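Lusholm Bench Mat and Sweep Set
Item group: Table Protection
Supplier: Khoury

The Lusholm mat protects light-colored tabletops from scratches and catches dry debris during bench work. It lies flat without clips and is supplied rolled. Thickness: 2 mm. Minimum table depth: 70 cm.
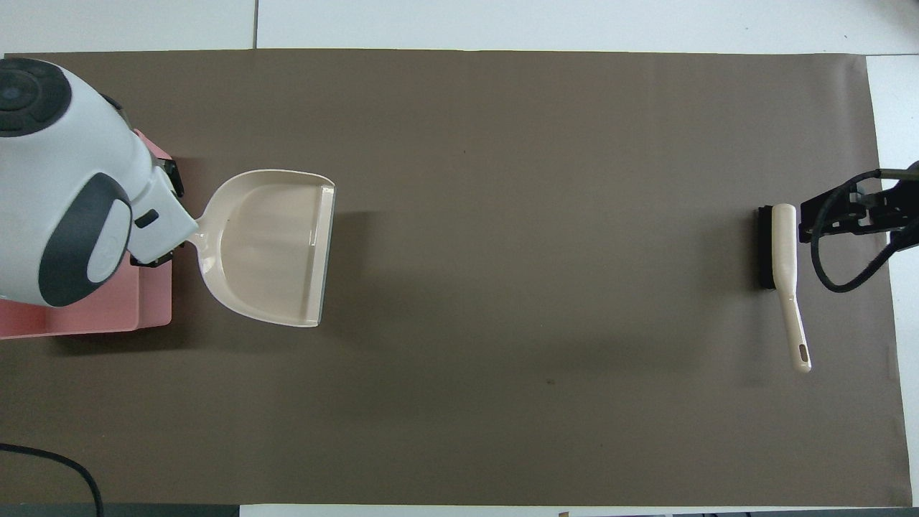

Cleaning is done dry, with the mat left in place. Sweep toward the dustpan in short strokes and keep the pan mouth flat against the surface. Dark specks show up on the brown-gray matte finish, so check the middle of the mat as well as the borders. The black-bristled brush has a slot in the end of its handle and can be hung up after use. Faint creases do not affect function. Do not iron.

Packed weight: 3 kg. Orders ship within 8 working days.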